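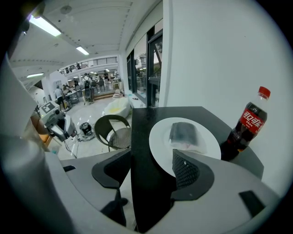
Most offices I know have given up on the lunch hour, and I think they were wrong to. At Cundale, where I kept the books until last year, we used to stop at noon and sit together for 40 minutes. Then the break was cut to 30, and after that people simply ate at their desks. Lunch can be very plain, a white plate and a plastic bottle of cola on a black table, and it still does its work if there is another person across from you.

The usual argument is that people like the freedom to eat when they want. Some do. Dzifa Fiadzo, who trained me, never cared for eating in company and said so. But most of what I learned about the job came from her over lunch anyway, on the days she joined us. She would mention a late invoice or a customer to be careful with. None of that was ever put in an email.

Managers say a shared break costs money. I would ask them what it costs when two departments spend a week on the same problem and find out in December. A fixed break should be written into the schedule, with no meetings allowed over it. Anyone who wants to eat alone can still take a walk.

Aldana Aravena
October 20, 2018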